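The Year I Learned to Like Swimming Before Work

I grew up in Girkcombe, ten minutes from the pool, and I never once went in if I could help it. School lessons cured me of that (cold changing rooms, a whistle, somebody's band-aid floating by). So when my neighbor Lucía Urquijo asked if I wanted to join her on Monday mornings, I laughed and said sure, thinking she'd forget.

She did not forget! She was outside at a quarter to six with a spare towel and a banana, and off we went.

My first swim was 4 lengths, and I had to hang on the side after each one, puffing like an old dog. Lucía did her 20 without seeming to breathe. I hated her a little. By September I was up to almost 2000 yards a week, mostly breaststroke, with my head up like somebody's grandmother on vacation.

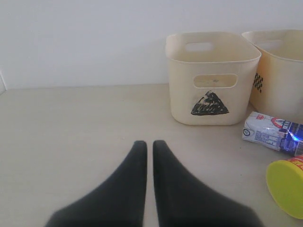 So how long does it take before it stops feeling awful? For me it was 3 weeks, and the change came on a morning when I'd slept badly and nearly stayed in bed.

What helped most was slowing down. Jozef Koster, who coaches the early crowd over in Pondulport, watched me thrash through one length and told me to hum while I breathed out. I felt ridiculous, but I hummed, and my shoulders dropped. I still do it, usually whatever was on the radio in the car.

I've bought better goggles since, and Lucía has moved on to eating the banana herself.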